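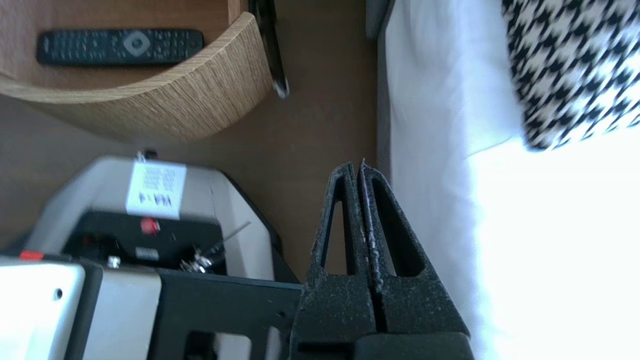 Every home has a spot where the remote control is supposed to live, and every home has a remote that wanders off! It gets put down on the bed, slides under a cushion, and then everyone is hunting for it at once. A shelf close to the bed makes a great parking place, like the pale wooden one with the curved front edge, where the black remote lies flat and easy to grab. Pick one spot, tell your whole family, and put the remote back there each time.

So how does it talk to the TV? Many remotes use infrared light, a kind of light our eyes can't see. Press a button and a tiny bulb at the front end flashes on and off super fast. Each button has its own pattern of flashes, a bit like a secret code. The TV spots the pattern and knows whether you want it louder, quieter or on another channel.

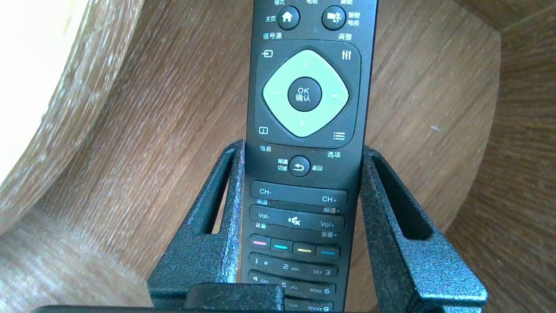 The buttons have a language too. A little house means "go home", back to the main menu. Arrows move you up, down, left and right, and OK in the middle says "yes, that one!" Little pictures like these are called icons, and they're brilliant: even if the words beside them are in Chinese and you only read English, you can still find the house.

Try it tonight! Choose your favourite icon, draw it, and invent a new one for a button you wish you had.

Beverley McAlister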